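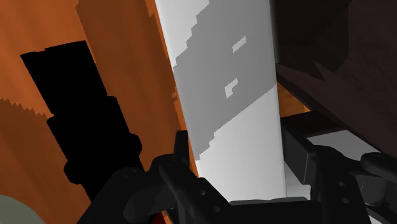
4.2 Koppeln des Zaver-Armbands mit dem Telefon

Voraussetzungen: Bluetooth ist am Telefon eingeschaltet, die Ulletti-App ist installiert, und auf dem Telefon sind mindestens 600 MB Speicher frei. Das Armband muss vor der ersten Kopplung vollständig geladen sein.

1. Halten Sie die Seitentaste gedrückt, bis das Display den Startbildschirm zeigt.
2. Öffnen Sie die App und wählen Sie »Gerät hinzufügen«.
3. Tippen Sie in der Liste auf den Eintrag »Zaver 438«.
4. Vergleichen Sie den Code auf beiden Displays und bestätigen Sie ihn am Armband.
5. Warten Sie, bis die Aktualisierung der Firmware abgeschlossen ist.

Hinweis: Erscheint das Armband nicht in der Liste, heben Sie bestehende Kopplungen in den Telefoneinstellungen auf und beginnen Sie erneut bei Schritt 2. 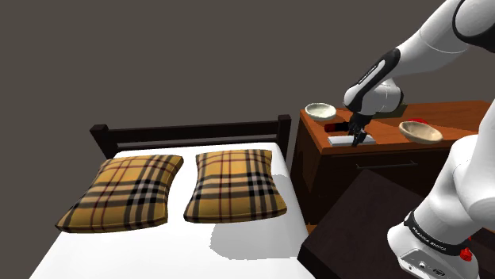
Die Ladeschale wird waagerecht und mit freiem Kabelabgang aufgestellt. Zulässig ist nur das mitgelieferte Netzteil. Ein Nachttisch aus Holz mit ebener Platte ist als Standort geeignet — Decken, Kissen und Polster sind es nicht. Richten Sie die Kontakte des Armbands auf die Stifte der Schale aus, bis der Magnet greift. Auf dem Display erscheint das Ladesymbol.

Achtung: Armband nicht in feuchtem Zustand laden. Kontakte vorher mit einem trockenen, fusselfreien Tuch abwischen. Keine Lösungsmittel verwenden.

Während der Aktualisierung darf das Armband nicht von der Schale genommen werden. Bricht der Vorgang ab, zeigt das Display den Fehlercode E2. Halten Sie in diesem Fall die Seitentaste erneut gedrückt, bis das Armband vibriert, und wiederholen Sie Schritt 5.

Das Zurücksetzen auf Werkseinstellungen ist in Abschnitt 4.3 beschrieben.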